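Prarneck Neighborhood Garden Society
Minutes of the Spring Meeting, Apr 23, 2019

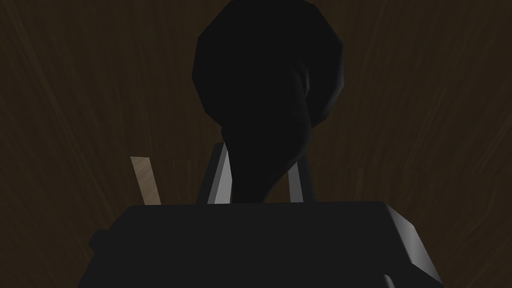 Large dark shape, rounded at the top and narrowing below.

Nélida Herrera opened the meeting and thanked everyone for coming out in such miserable rain, and thanked Decha Kamolrat in particular for bringing two thermoses of ginger tea, which went very quickly. The minutes of the December meeting were read and accepted with one small correction: the plum tree by the Gralten Street gate was pruned, and had not been removed, as several people were relieved to hear.

Water. The long hose is leaking again at the same join. Decha has patched it twice over the winter and feels, quite reasonably, that he has done his share of patching. After a good deal of friendly back and forth — some of it about hoses people remembered from their childhoods — it was agreed to buy a new one before the beans go in. Nélida will look at prices at Mahmoudi Hardware and report by email. The rain barrels are full, and members are asked to use those first and to please put the lids back on.

Plots. We have five plots free this season and 11 names on the waiting list, a lovely problem to have. Nélida proposed offering the two largest plots as shared ones, split down the middle with a narrow path. There was some worry about squash wandering across the line, and a member who has shared before told us that it does wander, and that she and her neighbor simply ate it together. The proposal was carried, with one person abstaining. Letters will go out to the top of the list first.

Compost. The left-hand bin is ready and smells wonderful, if you are the sort of person who likes that. Help yourselves, but leave enough for the herb bed. The right-hand bin is still cooking and should be left alone. Would whoever is adding whole grapefruit please cut them up.

Seed swap. Last year's swap was so cheerful that we talked for quite a while about doing it again, and we will. Tables will go up at 9 in the morning under the walnut tree. Please write the variety on your envelopes, and the year if you know it. Decha has saved long beans and Thai basil, and there is a rumor of Zallard tomatoes.

Other business. The gate latch sticks and needs a firm lift before you pull. A pair of green gloves was left on the bench by the shed and is now hanging on the hook inside. The question of a bird bath was raised, warmly received, and put off until next time, as it was getting late.

Hose prices: Nélida
Plot letters: Nélida
Tables and walnut tree sweeping: Decha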